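Skumlow Automation Office
2020-05-22

1/ The equipment plan for the next budget year is now open for comment. This thread covers the bin-picking station and what we propose to buy for it. Comments close in November.

2/ The arm itself is not up for replacement. The KUKA remains in service, and the plan sets aside $1,170 for its yearly inspection. Funds go first to the parts that wear: cables, hoses, ties and gripper fingers.

3/ Cable and hose sets have been quoted by Podier and Nnaji. Podier is lower by $82 per set. Nnaji offers shorter delivery. We will order one set from each before agreeing to a longer contract.

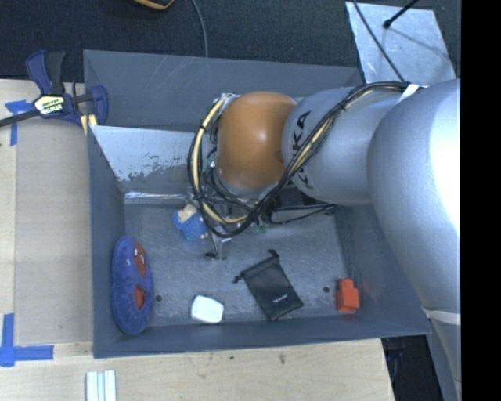
4/ Test objects are a separate budget line. Soft toys, drawstring pouches and hard blocks each make different demands on a gripper, and the mix will be kept. The line is set at $500 for the year.

5/ Bins and clamps: the present bin is scuffed but usable. A spare will be bought from Clorkesell, together with a fixed mount to take over from the bar clamp. Combined limit: $800.

6/ Not included this year: a second arm, a new table, floor work. Units wishing to propose any of these should send a written case with a quote attached – verbal requests cannot be entered in the plan.

7/ Quotes must show shipping and tax on separate lines. Quotes received without them will be returned to the supplier.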